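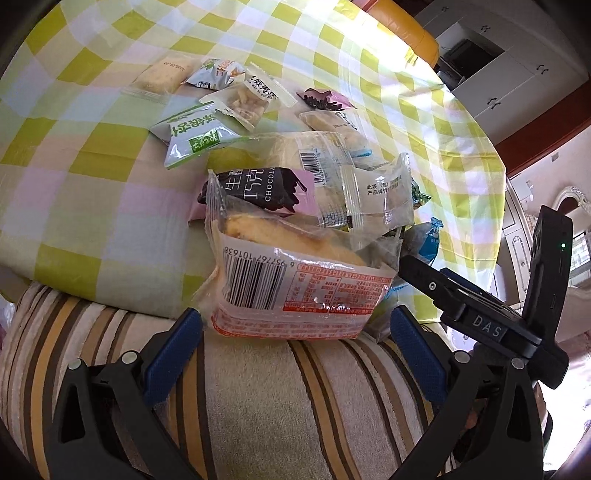 Fig. 1. Hand-held gripper at a table of packaged snacks, bread package between the finger tips.

Ukwood Technical Institute
Handling Equipment: Setup and Maintenance
Notes for Unit 3, Hand-Held Grippers
Revised 11/21/22

3.1 Scope

These notes cover the two-finger hand-held gripper from unpacking to return to the shelf. Wrist-mounted units are treated in Unit 4. Read the Rullska setup sheet before the lab session and bring the log book. The tool in Fig. 1 is a linkage type. Each black finger carries a textured dark-blue pad at its tip, and silver pivot pins are visible on both linkages.

3.2 Inspection before power is applied

Place the tool on a flat, clean surface with the fingers open. Move each finger by hand through its full travel. Travel should be smooth and equal on both sides. A catch at one point of the stroke usually means dirt in a joint. A catch along the whole stroke usually means a bent link, and the finger has to be changed.

Hold the base of the linkage and try to rock the finger tip sideways. Play at the tip is the sum of the play at all the joints, so a small amount is normal even on a new tool. Compare left with right. If one side is clearly looser, check the pins on that side first.

Look at the heads of all exposed screws. A screw that has backed out is removed, cleaned, and refitted with fresh thread locker. Do not add thread locker to a screw that is still in place.

3.3 Pads

The pads wear faster than any other part. Replace them when the texture has gone smooth anywhere in the contact area, when an edge has lifted, or when the log shows 2000 closings on the same pair. Pads are always replaced as a pair.

Procedure:
Peel the old pad from the tip end toward the linkage.
Remove the adhesive with a plastic scraper. Metal tools mark the finger.
Wipe the seat with alcohol and let it dry fully.
Press the new pad on from the center outward and hold it.
Close the fingers on a sheet of paper. The paper should drag evenly across the full width.

If the paper pulls free on one side, the fingers are not parallel. Shimming the pad is not an accepted repair. Go back to 3.2.

3.4 Zeroing the opening

Start Rullska and open the width page. Close the fingers fully with no object between them and set zero. Open fully and set maximum. Repeat the close-and-open cycle and note the zero reading each time. A reading that drifts in one direction points to a slipping encoder coupling. A reading that scatters both ways points to play in the joints.

Zero must be set again after any pad change. This is the step most often missed in the practical test.

3.5 Trial with soft packages

Rigid test blocks hide many faults, so the trial uses wrapped food. Thin plastic film slides on a worn pad long before a block does, and a sealed packet changes shape as the fingers close. In Fig. 1 the bread package is at the finger tips with other snack packets close behind it, which is a fair arrangement for the trial: the operator has to bring both fingers in without pushing the neighboring items.

Lay out 16 packages of mixed size. Include at least one with a crimped seal and one that holds small loose pieces. Approach with the fingers open wider than the object, close until the film just starts to crease, lift, and set down. Record each slip with the package type and where on the pad it happened. Repeat until the log shows 100 lifts.

Glare on clear film can hide the package edge in the recording. Move the table or draw a blind before starting, and leave the light alone after that.

3.6 Cleaning and storage

Wipe the pads after each session with a damp cloth. Crumbs and sugar collect beside the pivot pins; brush them out dry. Use one small drop of Bondero light oil per pin in March and again at the start of the fall term, and wipe off the excess. Oil on a pad cannot be cleaned out of the texture, and the pair must be scrapped.

Store the tool with the fingers slightly open in the Furtado case, cable coiled loosely. Enter pad count, zero reading, and any faults in the log.

Reading for next session: Rullska setup sheet, section on encoder couplings.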